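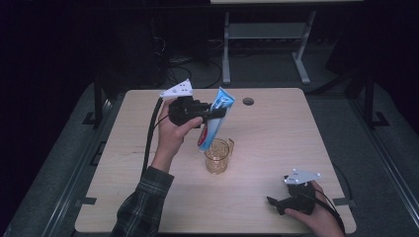

Tomás Vilela wrote that his Ciltis locked on the second wrong code and stayed locked through a connection in Thongsuk. Models shipped before May do this; set the code at home.

7. Setting the suitcase lock and packing liquids

7.1 Open the case. The dials must read 0-0-0.
7.2 Press the reset pin with a pen until it clicks.
7.3 Turn the dials to your code.
7.4 Slide the latch toward the handle. The pin pops out.
7.5 Test the code with the lid open.

CAUTION: Do not turn the dials while the pin is down — the lock will store whatever it reads.

7.6 Put liquids and pastes in the clear front pouch, caps facing up. The pouch holds 7 small containers.
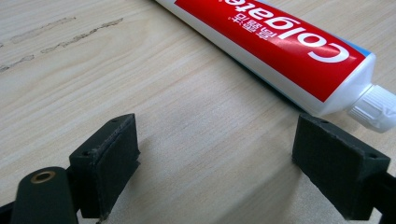

Fig. 2. Toothpaste tube on a wooden tabletop.

7.7 Close the pouch and press out the air.

NOTE: If the latch does not move, error 407 in the Mandier app means the pin is still down. Repeat from 7.2.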